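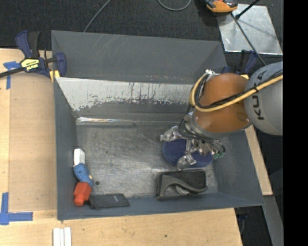 Nestor Magbanua maintained to the end of his farming life that a good livestock guardian dog does nothing all day, and that the owner's whole job is to leave it alone while it does so. He would say this leaning on a gate, with the dog asleep in the dirt behind him and the sheep standing wherever they liked.

Students tend to write that down as a joke. Please leave it in your notes as a definition, because the rest of Chapter 7 is an attempt to say the same thing at greater length and with tables.

Chapter 7
Livestock Guardian Dogs

When you have finished this chapter you should be able to:
Tell guarding behavior from herding behavior in a young dog
Describe how a pup becomes attached to stock, and at what age
Plan the first year of a guardian on a small farm
Recognize the common failures early enough to do something about them

7.1 What the dog is for

In Chapter 6 we spent a good deal of time on herding dogs, which stare at sheep, creep toward sheep, and generally behave as if sheep were the most exciting idea anyone ever had. A guardian should find sheep dull. It should find them dull in the way you find your relatives dull, meaning that it wants to be near them anyway and gets upset when a stranger bothers them.

Both kinds of dog start from the same set of hunting behaviors: look, stalk, chase, grab, kill. Breeders of herding dogs kept the first parts and turned them up. Breeders of guardians turned nearly all of it down. What is left is a large, slow, suspicious animal that barks at night. Most of the protection comes from the barking and the smell marks around the edge of the pasture. A coyote hunts for a living and would like to go home uninjured, so it usually takes the hint and tries next door. Fights do happen, but a dog that has to fight often is a dog in a pasture with too few dogs.

7.2 The farm at Agbayani

We will follow one farm through this chapter. Agbayani is a hill property with 60 ewes on rough pasture, woods on two sides, and a fence that Teodoro Padilla describes in his farm diary as "mostly there." In the January before the first dog arrived he lost lambs at a rate he did not enjoy writing down. He tried lights. He tried a radio, tuned to talk, and noted that the coyotes seemed to be regular listeners.

He then bought a pup from the Brernwood kennel, and made nearly every mistake this chapter covers. We are grateful to him. Textbook farms where everything goes well are restful to read about and teach very little.

His first mistake was the kitchen. The pup came home at eight weeks, the weather was bad, and it was a very appealing pup. It spent two weeks by the stove. The window for attachment to other species is widest from the early weeks to the fourth month or so, and a pup that spends that time with people will grow up guarding people. Padilla's diary for the following month reads, in full: "Dog protecting porch. Porch has had no losses."

7.3 Attachment

The dog should live where its work is. For the first weeks this means a small pen inside or beside the sheep pen, with a place the pup can slip into and the sheep cannot. Choose calm stock. A few older ewes that have met dogs before will correct a rude pup with one good shove, while nervous yearlings will run, and running is a game that no pup has ever turned down.

Handle the pup every day, but briefly, and among the sheep. You must be able to catch it, check its feet and ears, and put a leash on it, or the vet's visit will become a story people tell about you. Feed it in the pen. Praise it there. If it follows you to the house, walk it back without a speech.

Opinions differ on how much handling is too much. Crisanto Soriano has argued for almost none, on the grounds that the old shepherds managed that way. Kornél Kerekes has answered that the old shepherds slept in the field with their dogs, so the comparison needs some work. We side with Kerekes, and will explain why in 7.6.

7.4 The awkward year

Between six and 18 months a guardian has the body of an adult and the judgment of a teenager with a borrowed truck. It may chase lambs, chew ears, pull wool, or dig out to see what the neighbors are doing. None of this means the dog is ruined. It does mean the dog should not be left alone with newborn lambs, however noble it looks on the hillside.

At 20 months the Agbayani dog, long since moved off the porch, was put with the ewes full time. Padilla kept a night log for 83 nights, recording when the dog barked, from which corner, and for how long. Part of that log appears as Table 7.1. Notice how the barking clusters around 2 a.m., and how the entries get shorter as the diarist gets more tired.

Key terms for this section: attachment period, perimeter marking, play chasing, bonding pen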